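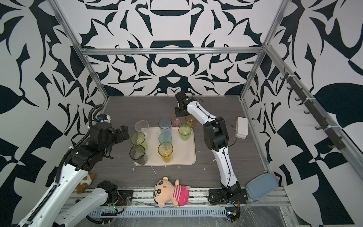
Mayuree Duangkaew 来信说，上期介绍《Potlow 手记》时只提了文字部分，没有讲版画，她觉得不公平：书里的木刻占了将近一半篇幅，而且印得比正文讲究，纸也换过。她说得对，这一期补上。

《Potlow 手记》由 Proner 出版社印行，印数400册，布面平装，分上下2卷。上卷是艺术家在 Potlow 镇驻留期间的日记，下卷是同一时期的木刻和拓印，按制作先后编排，不按题材。编者没有写长序，只在卷末放了一份版次表，注明每块版的尺寸、用纸和现存地点。对做研究的人来说，这份表比前面的访谈有用。

下卷的用纸是一种偏黄的手工纸，略有纤维，墨色压得很实。黑白木刻在这种纸上比在铜版纸上柔和，细线没有糊掉。拓印部分稍弱，几处灰调偏闷，第15图尤其明显，原作中浅淡的木纹在书里几乎看不出来。装订是锁线，可以摊平，跨页的图没有损失。

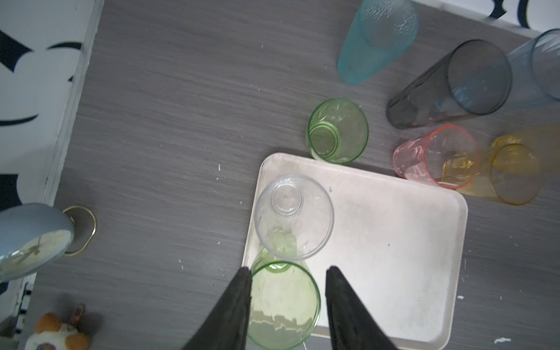 拓印在下卷中单独成章，题为“Mushi”，共9幅，取自旧门板、砧板和工作台的表面。艺术家在日记里写过做法：薄纸覆在木面上，用棉包蘸墨轻拍，不刷，不补。她不挑好看的木头，要的是用旧了的面。灰色木纹的桌面，或者白色托盘上那种淡灰的擦痕和斑点，都属于她会停下来看的东西。书中没有收她的彩色试作，编者在版次表的附注里说明，彩色部分留待以后另出。

上卷的日记写得平，多是天气、开销和当天刻了哪块版。有一段记她在八月连着磨坏刻刀，只好改用粗口圆刀，后面几幅的线条因此变宽。对照下卷来看，变化很清楚。可惜两卷之间没有互相标注页码，读者要自己来回翻。Mayuree 在信里也提到这一点，她的办法是把版次表复印一份夹在上卷里。

与此前 Bedlow 画廊印的那本薄册相比，新书多收了全部拓印，少了展厅照片。薄册里有一篇谈刻刀与木料的短文，这次没有重收，手上有旧册的读者不必处理掉。

阅览室已购入一套，放在版画类书架，可以在馆内翻看，暂不外借。周四下午管理员在，需要看版次表所列的参考文献，可以当场登记调阅。关于下卷的勘误，请直接写信给编辑部，下期一并刊出。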